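Vadarel hand-held gripper kit – good enough for picking up fruit?

Posted in Tools & Kits

Sandamali Khondokar
I'm looking at the Vadarel kit, the two-gripper set with soft finger pads. Durnbridge sells it for $274 and has a used one for $200. I want to record simple pick-and-place work at home, mostly fruit going into a tin. Do the pads hold round things without bruising them? I don't want to buy spare pads right away. 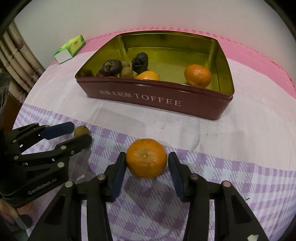 I should add that I have no bench, so it would all be done on a regular table. Mandarins and kiwis are the main items, maybe dried fruit later.

Meirion Skyrme
I've had mine since July. Mandarins are fine if you close the jaws slowly. Kiwis are harder – they roll when one pad touches first. A spare pad set is $20 and I would get one. Check the hinge screws on a used kit before you pay.

troven63
durnbridge is slow to ship, ordered Monday and still waiting. cant say about kiwis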